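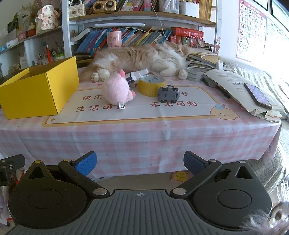 Department of Oral History and Community Archives, Stirwood College

Student project report: Voices of the Drorkeo Veterans' Club
Submitted by Jagadeesh Kotian, May 29, 2023

What I set out to do

My proposal promised a "comprehensive recorded history" of the people who left Drorkeo for naval service and later settled in Stirwood. My supervisor, Dr Kwon, put a pencil line under "comprehensive" and wrote nothing beside it. I now understand the pencil line.

Drorkeo is a small island, and for a couple of generations the navy was the usual way off it. Men signed on as stewards and cooks, did their years, and were discharged into whichever port they happened to be nearest. A good many ended up in Stirwood and founded a club above the chandler's in Comallow Street. I wanted to know why they joined, what they took with them and how much of the island they thought they had kept.

Method

I wrote to every member on the club's list, which had 46 names on it. The list turned out to be a historical document in its own right, and several of the people on it were too. I ended up with 18 recorded interviews, each planned for 25 minutes. None lasted 25 minutes. The shortest was over before I had found the second page of my questions, and the longest took in lunch, a nap (his) and a full account of a boundary dispute over a breadfruit tree.

Interviews were held in people's homes or at the club. I used a set list of questions for the first three and then gave up on it. Asking a retired chief petty officer to "describe your sense of belonging" gets you a long look and an offer of tea. Asking him what he cooked on Sundays at sea gets you everything else.

The transcripts came to 704 pages with wide margins. I would like the margins taken into account.

What people told me

Most said they joined for the pay. Later in the same interview, most of them gave a different reason, usually a brother or a cousin who had come home on leave in good shoes. The shoes came up so often that I gave them a heading in the index.

Food was the other constant. The older men had learned to cook for officers before they ever cooked for themselves, and could make a perfect hollandaise years before they could manage their mothers' fish stew. Two of them are still not speaking over whether it contains vinegar. I was asked to rule on this and declined.

The language has fared less well. Nearly everyone used it with their parents and hardly anyone with their children. The wives, whom I had not planned to interview, had far more to say about this than the husbands, and I should have started with them.

Problems

One recording was lost when I taped over it. The interviewee was kind and told it all again, with a different ending.

I also relied too much on the club, so anyone who had fallen out with the club is missing. Judging by the stew, that may be a large group.

What comes next

Copies of the recordings go to the club in June, along with a printed index. Dr Kwon has suggested a second set of interviews with the daughters. Word has already got round, and I have been told what I will be asking.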